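Hodwood opens remote teaching desk for bin-picking arms

Operators at Hodwood have begun teaching robot arms to pick mixed goods from a bin by steering them from a desk in the next room. The company started the work in October and plans to record 4,000 picks before the end of winter.

A person at the desk holds a handheld controller and watches the bin on a screen. When the hand moves, the arm moves with it. A trigger under the index finger closes the gripper. Each pick is saved together with the position of every joint, and the recordings are later used to train the software that will run the arm without a person.

So far the team has saved 1,155 picks. Of those, 553 were marked as clean, meaning the item came out on the first try and the arm did not touch the bin wall. The rest are kept in a separate set. Hodwood said it has not decided whether to train on them.

The goods are chosen to be awkward. A KUKA arm works over a gray bin that holds, among other things, a shaggy duster, a pair of sunglasses, a light orange ball and a narrow red box with white dots. 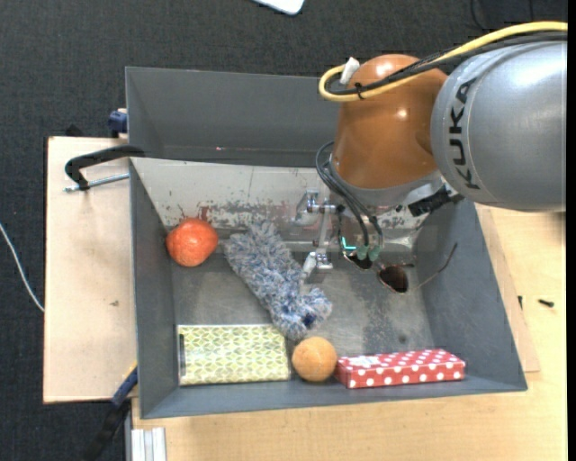 Idrisa Okoth said the soft items take the most practice, and that a new operator usually needs 200 picks before the motion is smooth enough to be worth copying. Pauses are a problem too, Okoth said, as the software learns to pause in the same places.

Hodwood tried teaching by hand first. Operators took hold of the arm and guided it through each pick while the motors were set to give way. The method worked well for boxes but was tiring, and people's arms often blocked the view of the bin. Hand guiding is still used to set the starting position at the beginning of a shift.

The desk software was written by Caltavero, which also supplies the controllers. Devendra Kaushik said an update planned for next month will let operators feel a light buzz when the gripper meets resistance. At present they judge contact by eye.

A second desk will be installed at the company's Wanilska site once the first set of recordings is complete. Shifts at the current desk run from 7 a.m. to 3 p.m., with operators changing over every hour.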